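6 Aug 2022

Back from Eltdale, and I can't stop thinking about the library! Bastinetti's extension opened in October and I'd only seen the drawings. The reading room has 359 panes in its north wall, all slightly different widths, and the light on the old brick is gorgeous.

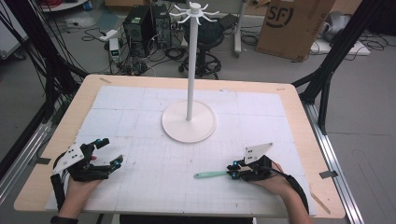
Harriet Greenberg showed me the stair (go up it slowly, the handrail changes shape at every landing). It seats 20 people on the wide steps, and they were nearly all taken.

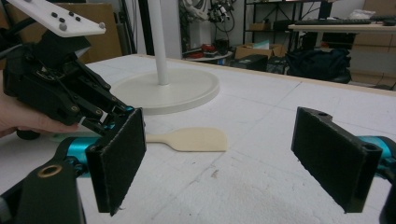
At the table, hand and gripper

Next trip is Lyons, with Alaric, for more concrete than is good for us.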